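Workplace Organisation, Unit 3: Landing Places for Small Items
Handout to go with the lecture
Tutor: Tarun Shakya
Room 845, Skandenden Building

Bring this handout to the practical. The reading is the chapter on benches and desks in the Bernia course pack, from page 17 onwards. The part on colour coding can be skipped, as we cover it in Unit 5.

1. Terms used in this unit

Home: the place where an item is kept when no one is using it. A hook in a key cabinet is a home. So is a labelled drawer.

Landing place: the place where an item is put down for a short time, between leaving its home and going back to it. Most rooms have landing places whether anyone has planned them or not. Window sills, the tops of monitors and the corner of a desk nearest the door are the usual ones.

Drift: the movement of an item from its landing place to somewhere else, with no decision having been made. Keys drift a lot. They are put down to free a hand, something is put on top of them, and the pile is then moved.

Carrier: a tray, dish, box or stand which makes a landing place easy to see and gives it an edge.

In last year's coursework several people used "home" and "landing place" as if they meant the same thing. Please keep them apart in your written work. A tray on a worktop may be either, and your room plan has to say which.

2. Choosing a carrier

Questions to ask before buying or making one:

Can you see into it from where you normally sit or stand? A deep box hides keys and will collect other things on top of them.

Does it have a rim? A flat plate or a square of felt marks a place but does nothing to stop things sliding off.

Does the inside contrast with what goes in it? Silver keys show up well against black and poorly against grey. Black cable ties in a black tray are hard to find.

How much room does it take up? An upright stand with more than one level uses less of the worktop than two trays side by side, but the upper level can get in the way of your hand when you reach for the lower one. Try it with the hand you would really use.

A low rim is enough for keys, tags, small tools and memory sticks. Round items such as batteries and ball bearings need a higher one, or a lid.

The oval tray below has a low upright rim and a matt black floor. The pole comes up from the middle, so on the lower level the usable space is divided into a left half and a right half. In practice that suits two kinds of item, one at each end. It does not suit anything long. 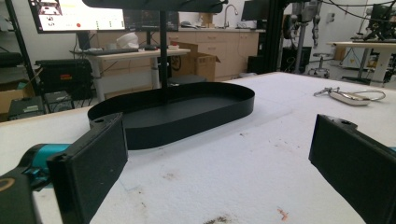 3. The surface round the carrier

A carrier works best on a surface that is plain and mostly clear. If the worktop is already covered with papers, the tray becomes one more object among many and people stop looking at it.

A pale covering over the tabletop helps in two ways. Small dark items can be seen on it, and it protects the wood. It will pick up marks in use. Small brown stains and scuffs are normal on a working surface and are not in themselves a reason to replace it. Replace it when the marks make it hard to spot a small item, or when the covering has torn or lifted enough to catch on things.

Fix the covering down. Tape near the corners will do for a temporary arrangement. Check it at the start of each week in a busy room. At the Sasar workshop, which some of you visited in February, the front edge had been left unfixed and people kept pushing the covering back with their sleeves.

Decide where on the surface the carrier goes. Three common positions:

Back and centre. Out of the way of your forearms, and equally far from both hands. Things have to be carried over the working area to reach it, so the middle must be kept clear.

Back corner, on the side of the stronger hand. Quick to use, but awkward for anyone who favours the other hand. Avoid it on shared tables.

Front corner. Only for a table used by one person. It gets knocked.

We recommend back and centre for shared tables.

4. Keys

Keys are the main example in this unit. They are small and often shared, and a lost set costs far more than the metal it is made of. The Ninh office, which is the case study in your pack, has 76 keys on its register and used to lose several sets a year. Its staff had a perfectly good cabinet. What they lacked was anywhere agreed to put keys during the day.

Points to note:

Keep a set together on one ring. Loose keys get separated on a worktop very quickly.

Add a tag. A flat metal tag lasts longer than card and gives you something to take hold of. Do not put the building name or room number on it. Use a code and keep the list elsewhere.

Do not leave the ring lying on the open worktop, even when the tray is within reach. From the front of the table to a tray at the back is a short movement, and it should be made as soon as the keys leave your hand or pocket.

If your hands are full, put down the other thing first.

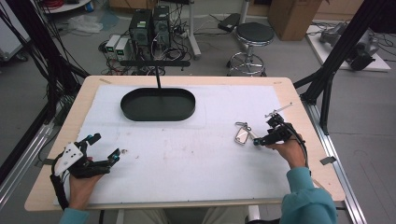 5. Practical task

Work in pairs. Choose one table in a room that at least two people use.

a) Draw the table from above, to a rough scale. Show fixed items, the seat or standing position, and the edge nearest the door.

b) Mark every landing place now in use, planned or unplanned. Ask the people who use the table. They will usually know of one you have missed.

c) Choose a carrier and a position for it. Give your reasons in a short paragraph – half a page at most.

d) State what is allowed in the carrier and what is not. Keep the list short. If it runs past six or seven items, you probably need a second carrier.

e) Leave it in place for a week, then note what has ended up in it and what is lying beside it.

Part (e) carries the most marks. The task is marked out of 16 and is due on 26th July. Late work goes to the unit office, not to my pigeonhole.

6. For next time

Unit 4 deals with shelving and floor storage. Please measure one shelf at home or at work, including the gap above it, and bring the figures with you.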